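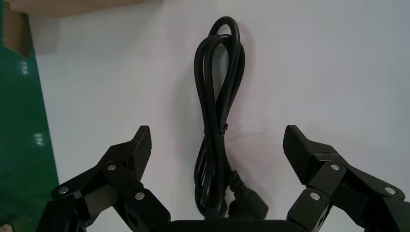

Celda Murklow: puesta a punto y mantenimiento de la pinza

Este README acompaña al repositorio de configuración de la celda Murklow. Cubre el montaje de la pinza de dos dedos, la cámara de muñeca, la calibración y las reparaciones que se hacen en el propio puesto. La programación de tareas está en el repositorio Trevor y no se trata en este documento.

Estado

Versión de configuración en uso: rama de julio. Las ramas anteriores usan otro convenio de signos para la apertura y no deben cargarse en la celda. Si el controlador arranca con una configuración antigua, el servicio Dronedel rechaza la conexión y deja el brazo en reposo.

Contenido del repositorio

config/pinza.yaml — límites de apertura, fuerza y velocidad
config/camara.yaml — parámetros intrínsecos y transformación cámara-muñeca
config/mesa.yaml — plano de trabajo y zonas excluidas
scripts/referencia_pinza.py — búsqueda de cero
scripts/comprobar_plano.py — verificación de altura sobre la mesa
registros/ — hojas de mantenimiento en texto plano

Puesto de trabajo

La mesa es blanca. El objeto de ajuste es un cable de alimentación negro, recogido en un mazo alargado y sujeto con una atadura fina. Se coloca entre los dedos abiertos, con los bucles hacia el fondo y el conector del lado de la pinza. El contraste con el tablero es suficiente para segmentar sin iluminación adicional, pero el negro del cable se confunde con el de los dedos cuando se tocan en la vista de muñeca. La máscara de los dedos se aplica antes que la del objeto.

Las marcas y manchas del tablero no se corrigen en la imagen. Cualquier material que quede en los bordes (cartón, placas) debe declararse en config/mesa.yaml como zona excluida si entra en la trayectoria de aproximación.

Montaje de los dedos

Cada dedo es un conjunto articulado de eslabones negros con una almohadilla estriada en la punta. Las uniones llevan fijaciones metálicas de cabeza redonda. El orden de montaje es el siguiente:

1. Cortar la alimentación del brazo y esperar a que se apague el indicador del controlador.
2. Presentar el dedo izquierdo en la base y colocar las fijaciones a mano, sin apretar.
3. Repetir con el derecho.
4. Cerrar la pinza empujando los dos dedos a la vez hasta que las almohadillas apoyen cara con cara.
5. Apretar desde la base hacia la punta.
6. Abrir y cerrar a mano. El recorrido debe ser continuo, sin escalón.

No se usa fijador de roscas en la unión situada bajo la almohadilla. El producto migra hacia el eslabón y deja la articulación dura en frío. En las demás uniones se aplica una gota de Prorex de resistencia media.

Búsqueda de cero

Con el brazo alimentado y la zona libre, ejecutar:

python scripts/referencia_pinza.py --lento

El script cierra la pinza hasta detectar contacto, guarda la posición como cero y abre hasta el límite configurado. Si el contacto se detecta antes de lo esperado, el valor no se guarda y hay que revisar si queda suciedad entre las almohadillas. La referencia se repite después de cada desmontaje y tras cualquier colisión, aunque el dedo no presente daños.

Cámara de muñeca

El encuadre correcto incluye las dos puntas y el borde superior de la base de la pinza. Con la pinza abierta, el objeto debe verse en el hueco entre los dedos. Si solo entra una punta en el encuadre, el soporte ha girado; se afloja, se lleva al tope y se vuelve a calibrar.

La calibración intrínseca solo se repite al cambiar la óptica o la cámara. La transformación cámara-muñeca se repite siempre que se toque el soporte. Son 11 poses sobre el patrón, con al menos 3 inclinadas. El giro máximo de muñeca durante la captura es de 90 grados; por encima, el cable de la cámara tira del conector.

Altura sobre la mesa

Un cable recogido tiene poca altura y obliga a bajar las puntas cerca del tablero. El margen de seguridad es de 2 mm y se define en config/mesa.yaml, campo margen_z. Para comprobarlo:

python scripts/comprobar_plano.py --esquinas

El brazo visita las esquinas de la zona útil con la pinza abierta. La geometría de la articulación hace que las puntas avancen al cerrar, de modo que una altura válida con la pinza abierta puede rozar con la pinza cerrada. La comprobación se ejecuta también con la opción --cerrada.

Mantenimiento

Almohadillas: cepillo seco en el sentido de las estrías. No se emplea alcohol. Se sustituyen por pares cuando las estrías pierden el filo en la punta.

Fijaciones: inspección visual antes de cada turno. Una cabeza levantada se nota primero en la vista de muñeca, donde el reflejo cambia de forma. Se extrae, se limpia la rosca y se vuelve a montar.

Eslabones: buscar grietas junto a las uniones. Un eslabón agrietado no se pega.

Averías conocidas

La pinza cierra torcida — un dedo está apretado con el recorrido forzado. Aflojar y repetir desde el paso 4 del montaje.

El mazo gira al levantarlo — el agarre está lejos de la atadura. Ajustar desfase_agarre en config/pinza.yaml. Si el conector queda fuera del eje, el par aumenta y el ajuste no basta; hay que recolocar el cable.

Dronedel informa de tiempo agotado al abrir — revisar el conector de la muñeca antes de reiniciar el servicio. El reinicio borra el registro de la avería.

Registro

Cada intervención se anota en registros/ con la pieza, el motivo y el resultado de las comprobaciones de cero y de plano. Los cambios en config/ van en la misma confirmación que la hoja correspondiente.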